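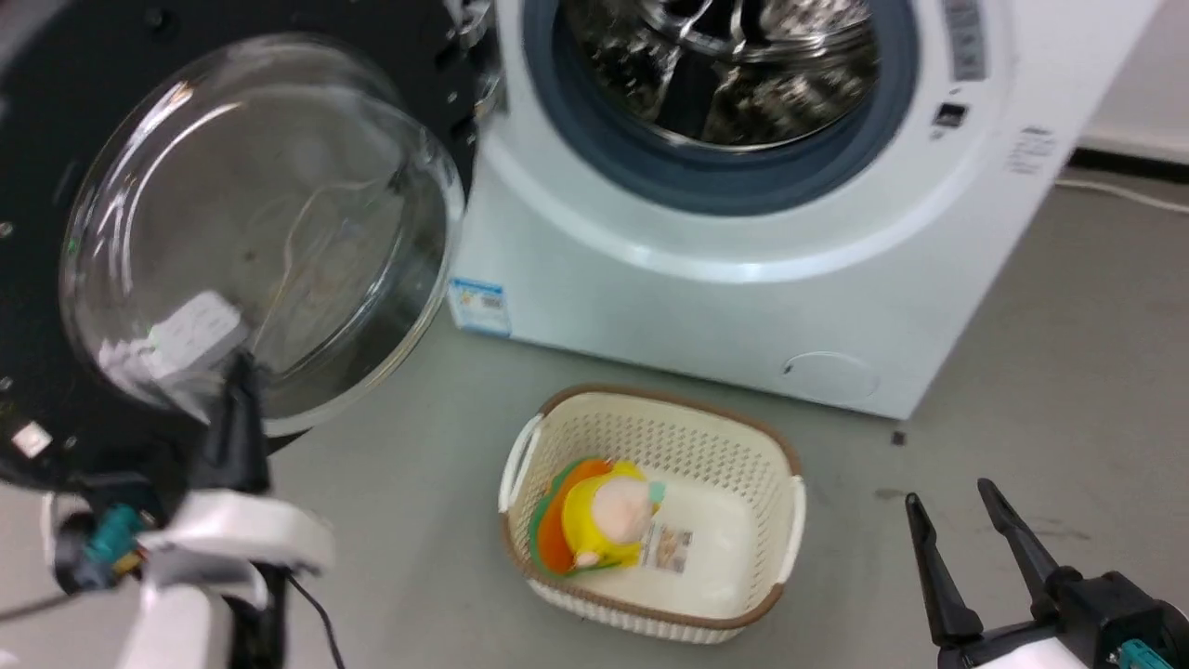
One resident wrote to the Gredport office in July to ask whether a child's soft toy may go through the shared machines at all, or whether it has to be washed by hand. The reply was that most soft toys may be machine washed, provided that the care label permits it and the steps on this page are followed. The same question reaches us often enough that the full guidance is now given below, together with the answers to other common enquiries about the laundry rooms.

Laundry Rooms: Frequently Asked Questions
Vimlow Residences, Resident Services

Which residents may use the laundry rooms?

All tenants of Vimlow Residences may use the laundry room in their own building. Tenants of Zevlow Court share the room on the ground floor of Gredport House and should use the side entrance. Overnight guests may use the machines if the tenant is present.

When are the rooms open?

The rooms open at 7 a.m. every day. The last wash must be started by 8 p.m. and the doors are locked at 10 p.m. On Saturday the rooms open one hour later. Items left inside after locking cannot be collected until the next morning.

How do I pay?

Washes are paid for with the Soylu card, which is issued with your keys. Cards can be topped up at the reception desk during office hours. Cash is not accepted in the laundry rooms. If your card is lost, please report it at reception so that the balance can be moved to a new one.

What should I check before loading a machine?

Open the door fully and look inside the drum, then run a hand around the inner fold of the rubber seal. Coins, hair grips and baby socks are regularly found there. Empty all pockets and close zips and hooks. If you find something belonging to another resident, place it in the lost property box by the sink.

How full should the drum be?

There should be a clear hand's width between the top of the load and the top of the drum. Large items such as duvets must not be forced in. A double duvet is too big for the machines provided and should be taken to a commercial laundry.

Can soft toys be washed in the machines?

Yes, in most cases. Please read the sewn-in label first. Toys that contain batteries, a sound box, beans, wood wool or a cardboard base must not be put in a machine. Toys with glued-on eyes or trimmings should be sponged by hand.

For toys that are suitable:

Look over the seams and mend any gaps before washing. Loose stuffing blocks the filter.
Place the toy in a zipped wash bag, or in a pillowcase tied at the open end.
Choose the delicates programme at 30 degrees, with a low spin.
Use a small amount of liquid detergent and no fabric softener.
Add one or two light towels so that the load turns evenly.

Can brightly coloured toys be washed with other things?

A toy made from several strong colours should be washed without white items the first time. Press a damp white cloth against each colour for a minute before washing. If any dye comes off on the cloth, the toy should be cleaned by hand in cool water. Small coloured details, such as ribbons and felt pieces, should be tested separately.

How should a soft toy be dried?

Press the water out in a dry towel and reshape the toy while it is damp. Petals, collars, ears and similar parts should be pulled flat with the fingers or they will dry creased. Leave the toy on an airer, turning it morning and evening, until the middle is dry. A thick toy may need two days or more. The tumble dryers should not be used for toys unless the label clearly allows it.

May I leave my laundry basket in the room?

A basket may be left in front of the machine you are using while the wash is running. It should not stand in the doorway or block the next machine. Please mark it with your flat number. Baskets left overnight are moved to the store cupboard and may be claimed from reception for 13 days, after which they are given away.

Baskets with open or perforated sides are preferred for damp washing, as they let air through. Cardboard boxes and bin bags tend to split and are not suitable.

What happens if I am late to empty a machine?

Other residents may remove a finished load 15 minutes after the programme has ended. They are asked to place it in your basket, or on the folding table if no basket has been left. Vimlow Residences cannot accept responsibility for items that have been moved in this way.

Should the machine door be left open?

Yes. Please leave the door and the detergent drawer open after use so that the drum and the seal can dry. Wipe the fold of the seal with one of the cloths provided. Doors should be left ajar when the room is busy — a door standing wide open can catch passers-by.

May I open the filter cover at the bottom of the machine?

No. Filters are cleaned by our maintenance contractor. Opening the cover can release a large amount of water on to the floor. If a machine does not drain, leave the load inside, switch the machine off and report it to reception with the machine number.

Which detergents are allowed?

Any detergent made for front-loading machines may be used. Dyes and bleach are not permitted, and a charge may be made for cleaning if they are used. Where 80 grams of powder is the maker's dose for a full load, half of this is enough for a small one.

Something of mine has been damaged. What should I do?

Keep the item and its care label, and complete a damage form at reception within one week. Claims for 100 pounds or less are decided by the office. Larger claims are passed to our insurers, who may ask to see the item.

How do I suggest a change to these rules?

Suggestions may be handed in at the Gredport office or raised at the residents' meeting — the next one is announced on the notice board in each entrance hall.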